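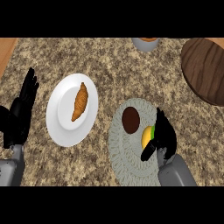 The Long Life of the Kitchen Worktop

My mother chose her worktop in the time it takes to boil an egg. The fitter had two samples in the van, one of them was chipped, and that was that. It lasted until I left home, and as far as I know it is still in there, being leaned on by strangers.

Buying one now is a different sport. The showroom at Caddale has 27 slabs standing upright in a cold shed, and you are invited to walk among them as though visiting relatives. Each has a name. Flosora is a pale grey thing with a vein through it like a bad river. Pastor is darker and, I was told, "very forgiving", a quality I hadn't known to look for in a rock.

Amparo Aguirre has run the place for eight years and has seen what it does to couples. "They arrive agreeing," she says. "Then one of them touches something." Most people, in her experience, fall for a slab in the first few minutes and spend the next month trying to talk themselves out of it. They take home a sample the size of a coaster. They put it by the kettle, then by the window, then under the bed because they can't bear to look at it any more.

The great divide is between plain and speckled. Plain looks marvellous in brochures, where people own one lemon. Speckled stone had its big moment a couple of decades ago and has been apologised for ever since, which seems hard on it. You can eat toast over a speckled granite worktop for a week and the evidence simply joins the pattern. Aguirre has it at home, in brown. Her customers find this disappointing.

Then there is the money. My own quote, from a firm called Zasa, came to £2,609, and that was before anyone had mentioned the hole for the sink. Holes are extra. So are the grooves beside the sink, and so is the edge, which comes in 7 profiles, all of which look like an edge until you have seen them side by side, after which you will notice edges in other people's houses for the rest of your life.

The man who came to measure spent a long while looking at the back wall. It isn't straight, he told me. I said it had always seemed straight enough. He wrote something down.

I went for speckled in the end. It took four people to get it through the hall in July, and they took a piece of the door frame with them. The door frame is being quoted for separately.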